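Home | News | Events | Back Issues | Join | Contact

Vallow Allotment Society newsletter, April

SEED SWAP - WHAT HAPPENED, WHAT'S LEFT, WHO OWES WHAT

Quick one this month, I'm writing it at the kitchen table with the soil still under my nails. The swap went well. Better than last year. 590 packets came in, and by noon the tomato table was bare apart from some very old Moneymaker that should probably go in the compost. Beans went fast too. Squash, less so. If you want squash, there is a shoebox of it in the shed, help yourself, please, take two.

Blažena Kratochvíl brought the black radish again, the long keeping kind, and gave her talk on saving seed from biennials. For those who missed it: leave the best roots in the ground or store them in damp sand, replant in spring, and let them get tall and ugly. Do not tidy them. Keep them away from anyone else's radish in flower or you'll get a surprise. She has notes, one page, both sides, ask her nicely. 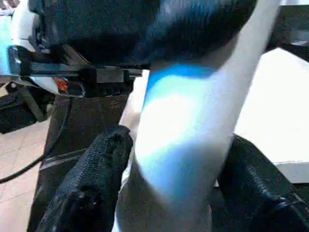

Money. The plant stall and the cake together made 2,743, the best we've had. Most of that is going on the water tank, which everybody voted for in the fall and which still has not been ordered becuase we're waiting on the second quote. Bidora came back with a price. The other people haven't. If nothing arrives by Wednesday we go with Bidora and that's that.

Plot fees are due. 40 for a half plot, same as before, no increase. Cash in an envelope with your plot number on it. PLOT NUMBER. I had three envelopes last year with just a smiley face.

Now, onions. A lot of you asking. Yes it's fine to put sets in now if your ground isn't a bog. Lower plots near the ditch, wait. Squeeze a handful, if it stays in a lump like putty, go home and have a coffee. Push the sets in so just the tips show and then go round again the next morning, the birds will have pulled up half of them. Fleece for a couple weeks sorts that out. Weigh down the edges with bricks or whatever you've got, last spring mine ended up in the pear tree.

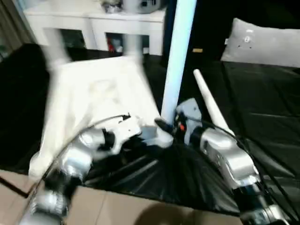 Potatoes, same rule. Chitted ones can wait on the windowsill another week, no harm done. Norbert Hubáček has his in already, but his plot is at the top and drains like a sieve, so don't go by him. He's growing Punov this year, a yellow one, waxy, and he's promised a bag to anyone who'll help him move the manure heap. It's a big heap. Bring your own fork and decent boots.

Slugs. I know. The mild winter didn't help. Things that people say worked: going out after dark with a flashlight (tedious, works), boards laid flat between rows and turned over in the morning, starting lettuce indoors and planting it out bigger. Things that people say didn't: eggshells. Coffee grounds, split opinion. No pellets near the pond please, we agreed this, there are frogspawn in it again.

The gate. It sticks. Lift and push. Lock it behind you even if you're only going to the car. Code is the same one, if you've forgotten it call me, don't climb.

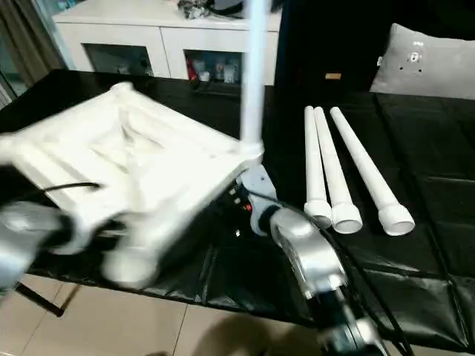 Waiting list is open again after the two plots by the road got taken. Welcome to the Woldegiorgis family on the corner one, who have already dug more in a weekend than the last tenant did in two years. They're after rhubarb crowns if anyone is splitting theirs. Late to split I know but they'll take what they can get.

Compost delivery: 200 bags, coming on a pallet, dropped at the top gate becuase the truck can't make the turn. Need hands to shift them at 9 a.m. Wheelbarrows too. Put your name on the sheet in the shed so I know how much bread to buy for after.

Lost: one green kneeling pad, one good trowel with red tape on the handle. Found: a single glove, left hand, and somebody's reading glasses, on the hook by the seed cabinet.

Next issue when I get to it. Send me your bits before then, short ones, and not as a photo of your handwriting.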